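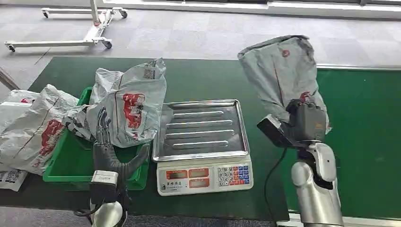 Re: [packing-list] Weights on the label do not agree with our scale
From: Orest Kravchuk
Monday, 9:40

Hello all,

I answer below to the message of Humby, because we had the same trouble in May and it took us a long time to find the reason.

> We send small parcels in plastic mailing bags. Our table scale
> says 730 grams, and the carrier then writes to us that the parcel
> is 918 grams and we must pay the difference. We have checked the
> scale with a test weight and it is good. Is it possible that the
> bags are the problem? Also, do you put fabric things in the same
> bags, or do you use a box for them?
> Humby

The bag itself is very light, so I do not think it can explain such a difference. I would look first at how the bag lies on the tray. A glossy plastic bag is wide and soft, and when it is only half full, the corner hangs down and touches the table or the front part of the scale. Then the table carries a part of the weight, and the number you read is too small. With us this was the mistake almost every time.

We work now in this way:

1. The scale stands in the middle of the table, with nothing leaning on it. The crate with the bags goes to the left side. Before, we kept the crate behind the scale, and the bags were sliding onto the tray.

2. Look at the tray before you switch on. Our scale takes as zero everything that is lying there at this moment. If it is a bag, all parcels after it will be too light by one bag — small, but in a series of 33 parcels somebody will notice.

3. Fold the free end of the bag under the parcel before weighing. The tray has a raised rim, and the folded bag should stay inside it.

4. For fabric, press the air out with the flat hand, from the closed end to the open end. Do not pull the fabric straight after it is in the bag. It makes folds again and you lose time. A soft gray sheet like the one we had on the table last is never flat for long, and a few creases are not a reason for a complaint.

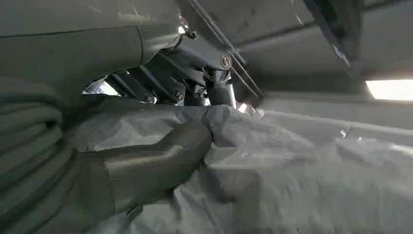
5. Close the bag, weigh it one more time, and only after this stick the label. We write the second number, never the first.

About the box: we use it only for things which can break. For cloth the bag is enough, and Sultari, who buys from us the most, has asked us directly not to send boxes.

One more question from my side. Does somebody have the old paper manual for the scale from Lanum? I need the page about error 1855. It came two times last week, both times early in the morning, and I could not find it in the short guide. Fallahi wrote to me that it can be the power supply, but he was not sure.

With regards,
Orest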